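Trisstead Online > Business > Technology

Print this story | E-mail this story

Driko opens its planning software to outside testers

Driko, the software firm from Trisstead, has released a test version of its grasp and motion planner for robot arms. The release went out on 4/26/21 to 14 companies and university groups, who may use it free of charge until December.

The planner carries the name Gashi. It takes a depth picture of a bin, decides which object to take first, and works out a path for the arm down into the bin and out again. Until now it was used only by Driko itself and by a partner laboratory in Kurnberg, where the long tests are made.

According to the company, the largest change in this version is how the software thinks about cables. Many planners know the shape of the arm and the shape of the gripper, but they treat the wiring on the outside of the arm as if it did not exist. When the wrist turns far, the cables can touch the wall of a bin, and in bad cases they are pulled. Gashi now keeps a soft zone around the wrist. Paths which enter the zone are not forbidden, but they cost more, and the planner chooses them only when it finds no other.

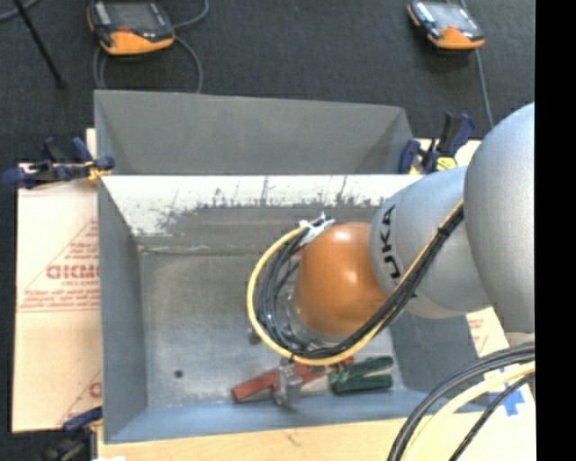
By our technology desk, Trisstead

The second change concerns the bin itself. In earlier versions the user had to type in the position of each wall, and a small mistake in the numbers made the arm stop above the parts or come too near to the metal. The new version finds the upper edges of the bin from the depth data and corrects the stored model before each pick. If the difference is larger than 20 millimetres, it does not correct anything and asks the operator to check the position.

Hand tools are one of the groups of objects on which the planner is tried. Driko says that they are more difficult than boxes or bottles for two reasons. They have openings and arms, so that a grasp which looks good from above may close on empty space. They also like to lie near the walls, where one finger of the gripper has little room. For such cases the software now looks at 13 approach angles for every possible grasp, instead of only the vertical one, and it throws away early those in which the gripper body would meet the wall.

This costs time. On the computer that Driko recommends, a full plan takes 2 seconds when the object lies close to a wall. The company admits that this is too slow for a production line and writes in the release notes that the present version is meant for laboratories and for trial cells. A faster search is being prepared, but no date was given for it.

The testers also receive the recording tool, which until now was not shown outside the company. It saves every pick together with the depth picture, the chosen grasp, the grasps which were refused and the reason for refusing them. A recorded pick can be opened later and planned again with other settings, without the arm. In the Kurnberg laboratory this is said to be the part of the package that is used most, as it shows quickly whether a failed pick came from the camera or from the planner.

Some things are still missing. The software cannot plan for two arms which share one bin, and it has difficulty with shiny metal, where the depth data often has holes. In that case it takes the missing points as solid, and so it sometimes refuses a grasp that would have been possible. Users can turn this rule off, but Driko advises against it when the bin is also made of metal.

Companies which are not in the first group can write their name on a waiting list. They must have their own arm and depth camera, as the firm does not lend equipment. Manuals are available in English and German, and a short course on setting the soft zone will be held in Trisstead before the summer break.

The price of the finished version has not been decided.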